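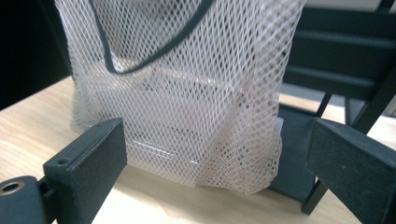 Networking / Reviews

The Mimo is a 4G router from Tefera with two external aerial sockets and a single gigabit port. I ran it for most of July at a house on the edge of Hesthorpe, where indoor signal is poor on every network.

Setup took 8 minutes, including a firmware update. The admin page is plain and loads quickly. Band locking is supported, but the setting sits under Diagnostics – an odd place for it – and is lost after a factory reset.

With the supplied stub aerials, evening downloads settled at 40 Mbps. Uploads were less steady, and video calls dropped in quality after 9pm.

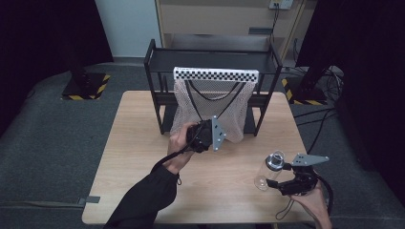
Tested at home

Kedir Derese lent me a directional aerial, which I fixed under the eaves facing the Brunport mast. Latency fell to 40 ms and stayed there. The peak download figure hardly moved, so the limit is probably the mast.

Wi-Fi is the weak part. Coverage upstairs was patchy, and the router restarted itself 2 times under heavy load. The log gave no cause.
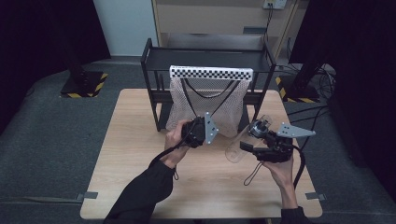 2 min read

Bridge mode works as documented. There is no external reset button, and the power lead is too short for a high shelf.

Recommended with a separate access point.

Ebony Lockyer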